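Walell arm, workshop build notes
Part 4: Bolting down, cabling and the first slow moves

Last changed 7/7/18

By now you should have the arm in one piece and the power supply tested on its own (if you haven't done the supply test, please go back to Part 3, I'm not kidding!). I wrote this part at the Derkport workshop while I was doing the job myself, so the order is the order I did it in, with my mistakes taken out.

You'll need the long hex key, a pencil, masking tape, the four base bolts and somebody to stand by the stop button. Danish Mirani stood by mine and only had to press it once.

1. Put the base where you want it and mark round it in pencil. Swing the arm through its whole reach by hand with the power off.

2. Bolt the base down. Do all four finger tight first, then go round again with the key.

3. Plug in the power lead at the base and do the collar up. Leave a good loose loop behind it -- mine was too short the first time and tugged at the socket whenever the shoulder turned.

4. Lay out some things to practise on. 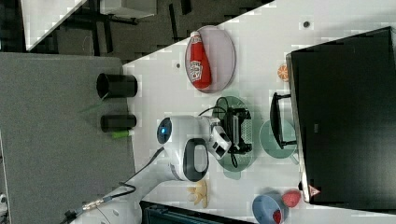 Practice objects can be anything you've got, and I'd go for a real mixture of shapes. Play food is brilliant for this. I like a ketchup bottle laid on its side on one of the plates, because the arm has to come at it from the right angle, and bananas give you an awkward curve to think about. Lamai Petchrat swears by wooden blocks and you can use those if you'd like an easier first evening.

Note: tape down the corners of anything that slides. I do this with plates for the first few runs and then peel it off once I trust the settings.

5. Switch on and wait for the controller to finish its start-up. Keep your hands off the arm while it does this.

6. Open the settings page and put the speed limit at 800. The controller will let you go up to 3,000 and you don't want that yet. Really, you don't.

CAUTION: the speed limit goes back to its old value if you pull the plug before saving. Save, then check the number again. That was the one time Danish pressed the button.

7. Jog each joint a little way and back, starting at the base and working out to the wrist. If one goes the opposite way to the arrow on the page, stop and swap its direction setting (Part 2 has the list).

8. Turn on the wrist camera and open the gripper all the way.

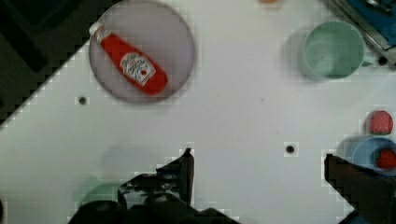

9. Bring the arm down slowly over a bare patch of table and stop well short. I use a folded tea towel as a landing pad for the first go, and I don't mind who laughs.

10. Close the gripper on nothing, open it, and do that 12 times. Listen for clicking. A click usually means the Issahaku coupling wants another quarter turn.

11. Now try a pick. Choose something soft and light, lift it a hand's width, hold it there, and put it back down on the same spot.

Note: if the grip slips, lower the closing speed before you touch the force setting. I did it the other way round and squashed a perfectly good sponge.

12. Save your settings under a new name and write that name on the tape on the base.

Part 5 covers teaching it a path. The Bemuvdale add-on gets fitted there too, so leave its two spare screws in the bag for now.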